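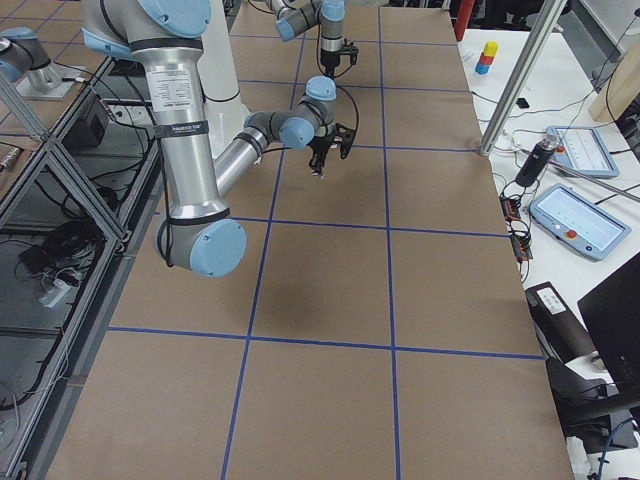
Robot arm with a black gripper, over brown paper and blue tape.

Open day at the Atilico academy, Visine

The parking lot at Vincze Park was full by nine in the morning, so I left the car behind the garden center and walked back along the main road with a lot of other people in the same green scarf. Atilico opens its academy to the public once a year, in September, a few weeks after the scholarship letters go out. The timing is good if your kid got one. I have written before that I think this club sells its youth setup harder than it uses it, and I went along to see if a morning on the grounds would change my mind.

Entry is free. A program costs $2 and is mostly ads for Bradex, the fencing company on the front of the shirts. There is one page on the coaching plan and it has the word "pathway" in it more often than the word "ball."

The tour starts at the indoor field. It's a good building, I'll give them that. High roof, decent turf, none of that black rubber smell you get in the older ones, and the changing rooms have doors that close. We were walked around it by a staff member in a club jacket who knew the cost of the lights and the model of the heating system. I asked how many boys from the current first team had come up through here. He said the club was very proud of its record in that area and moved us on to the gym.

So I looked it up in the program, in the squad list at the back, and the answer is one. He is the backup left back. He turned 19 over the summer and he has played in cup games against teams two divisions down.

The gym looked like any gym. The classroom had a tactics board with magnets and a poster about sleep. The dining hall was where people seemed happiest, and the soup was good, with real pieces of chicken in it. A sheet by the serving hatch listed what each age group should eat on a match day. My own coach used to give us orange slices and tell us to stop whining, so maybe this is progress.

At eleven there was a talk in the main hall, with chairs set out for 200. They filled them, and people stood along the wall. The slides were what you would expect. Clips of goals, all from the best season, with music. A chart with an arrow going up and nothing written on the side of it. Then the line that made me put my pen down: the academy gives "100 percent to every player, every day." I would love to know what that means to the boys who get released at sixteen, which is most of them. There was no slide about those. When a woman near the front asked what help they get, she was told there was an email address for that and it would be posted on the website. I checked while I was writing this and couldn't find it.

I don't want to be unfair. The coaches themselves came across well. The under-twelves session on the outside field was the best part of the day, short games in tight spaces, plenty of touches, very little shouting from the sideline. One small kid in borrowed-looking boots lost the ball over and over trying the same turn, and the coach let him keep trying it. You don't see enough of that. If the whole place were run in that spirit I would have much less to complain about.

But then what happens to them? Every summer the first team signs a striker on loan from somewhere bigger, he plays a season, he goes home, and the academy striker who was going to get his chance is sent out on loan himself to a club where he sits on the bench. I've watched this club do it again and again. A new indoor field doesn't fix it, because the problem is in the office where the signings get made, and that was left off the tour.
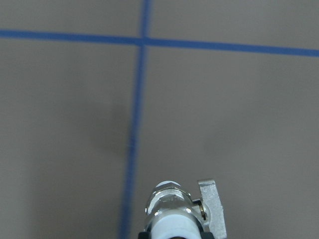 A father standing next to me at the fence said he saw it differently: his son had been in the program since he was nine, would probably never play for the first team, and had still gotten better coaching here than he would have anywhere else in the county. He said I was judging a school by how many kids it made famous. I told him the club was the one putting the famous ones on the banner. He laughed at that, and said he never looked at the banner.

He may have a point about the coaching. I still think that if you put "Where first team players are made" over the door, people are entitled to ask where they are.

The day closed with a penalty shootout against the youth keepers, with a signed shirt for anyone who scored. The line went back past the food truck, so I skipped it. The last shuttle into Visine leaves from the south gate at three, and the sign for it is behind the ticket booth, where I only found it on my way out.

If you go next year, get there early, park on the garden center side, and stay for the under-twelves. Bring your own coffee. And ask the question about the first team, even if you already have the program. I'd like to hear what they tell you.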